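Catalog > Music Video Production > Backdrops and Diffusion > Fatis Diffusion Panel

Fatis Diffusion Panel

The Fatis is a translucent panel for music video and live session work, supplied by Tikgate to production companies, labels and schools. It may be hung between a lamp and the performers to soften the light, or lit from the rear as a plain backdrop for silhouette work.

The panel is finished with reinforced edges and 16 tie points, and fits standard stands and overhead pipe. It is delivered folded in a carry bag. Productions that need a wider background may join two panels along the long side with the joining strip, sold separately. 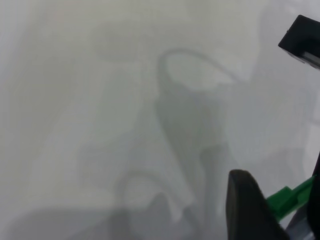

Pale translucent surface with blurred gray shadows showing through.

Each panel is rated for 2,000 hours of use with LED fixtures. It must not be used with open flame effects, and tungsten lamps should be kept at the distance stated in the user guide. Marks may be removed with a damp cloth and mild soap. Panels should be fully dry before they are folded.

The Fatis may be purchased outright or hired by the day or week from the Rullcombe depot. Hire customers are asked to provide proof of insurance to the value of $3,000 before collection. Orders for delivery in November should be placed early, as hire stock is limited during that month. The Vídalín stand kit is recommended for studio floors and is listed under Support and Rigging.

Product details last revised August 17, 2021.

Contact Tikgate Sales | Rullcombe Depot | © Tikgate. All rights reserved. | Back to top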